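3.2 Collecting Demonstrations by Remote Control

All demonstrations were recorded in the Ondrejka kitchen simulator. The operator moved a handheld controller, and the arm followed its position and rotation after a short calibration step. A button on the controller opened and closed the hand. Each operator completed 5 practice runs before recording began, and these runs were left out of the training set.

We recorded 40 demonstrations for each task. A run was kept if the operator reached the goal state within 70 seconds and did not strike a counter or cabinet. Runs that failed either test were repeated from a new starting pose.

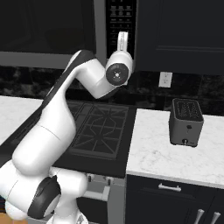
Figure 2. Simulated kitchen used for remote-control demonstrations, with the arm in front of the cooktop and a toaster on the right countertop.

Operators were told to move at a steady pace and to avoid long pauses, which the Ultik policy tends to copy. Pauses at the start and end of each run were trimmed automatically. Pauses in the middle were left in place, as they often came just before a change in grip. Joint angles, hand commands and rendered views were stored together at every control step. The effect of trimming is examined in Section 5.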